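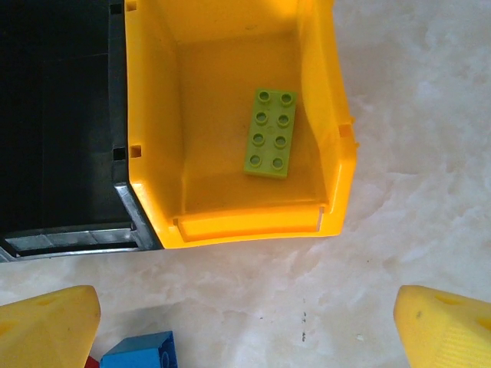
Sorting Toy Bricks by Color: Notes on the Playroom Shelf

The household adopted a new arrangement for the children's building bricks in September. Several readers of this blog have written to request particulars, and the following account is intended to answer those letters together. It covers the choice of containers, the rules for sorting, and the matters that remain unsettled.

Previous arrangement

The large bricks were formerly kept in a single deep chest beneath the window. The chest had the merit of closing quickly at bedtime. Its disadvantage was that any search for one brick required the removal of most of the others, and the contents were commonly tipped onto the rug before play had begun. Small figures, puzzle pieces and, on two occasions, house keys were recovered from the bottom.

My sister-in-law, Rima Moussa, had by then been using open-fronted bins in her sewing room for some time. She lent us a pair for a trial. The children understood the purpose of them without instruction, and an order was placed with Holovko, a supplier of workshop fittings in our town, the following week.

Selection of the bins

The bins are of the plain plastic kind generally sold for screws and spare parts. The front is lower than the sides, so that a child can see what is inside and reach in without lifting anything down. There are small slots in the side walls by which neighboring bins may be joined. The front lip has a holder for a label.

We ordered 14 in the smaller size. In retrospect, fewer bins of a larger size would have been preferable. A 2x4 brick of the large type takes up a good deal of floor in a narrow bin, and the bigger pieces, such as the arches and the long plates, do not fit well at all. Those have been assigned to a basket on the lowest shelf.

The colors of the bins were determined by what Holovko had in stock, chiefly yellow and black. It had been my intention to match each bin to its contents. This proved impossible and, after the first few days, was no longer missed. A lime-green brick is easily seen against yellow. Dark blue bricks in a black bin are another matter, and the blues were moved accordingly.

Rules for sorting

The rules presently in force are as follows.

Bricks are sorted by color first. Size is disregarded, except for the long pieces noted above.

Light green and dark green are kept separately. This was requested by the younger child, who regards them as having no relation to one another.

A bin is to be filled no higher than its front lip. Overfilled bins lose their bricks whenever the shelf is bumped.

Built models may remain standing on the table for 2 nights. After that they are taken apart and returned, unless a written notice has been placed beside them. The notice need not be spelled correctly.

One bin is reserved for pieces that belong to other sets. It is emptied at the end of the month.

Labels

Printed labels were prepared and then withdrawn. Neither child reads with confidence, and the words served only the adults. They have been replaced by squares of colored card cut to fit the holder. My neighbor Danylo Lytvynenko suggested covering each card with clear tape before inserting it, and I would recommend the same to others, as the uncovered cards had begun to curl at the corners.

Cleaning

Open bins collect dust. They also collect crumbs and whatever happens to be on small hands. A dark smudge on a yellow floor is plainly visible, whereas a black bin will conceal its condition for a considerable time – a point that may be counted for or against it, according to the temperament of the household.

Our practice is to wash the bins in warm water with a little dish soap and leave them upside down on a towel until they are dry. The bricks are washed in a mesh bag in the sink. The full task requires 25 minutes with assistance, and rather longer when the assistance is enthusiastic.

Matters outstanding

The shelf itself is not entirely satisfactory. It was built for books, and the bins project slightly past the front edge. A deeper board has been measured but not yet purchased. The question of whether wheels and axles should have a bin of their own has been raised at breakfast more than once, and is deferred until the board is in place.

Readers who have stored bricks of this size in another manner are invited to write. I should be particularly glad to hear from anyone who has found a suitable home for the arches.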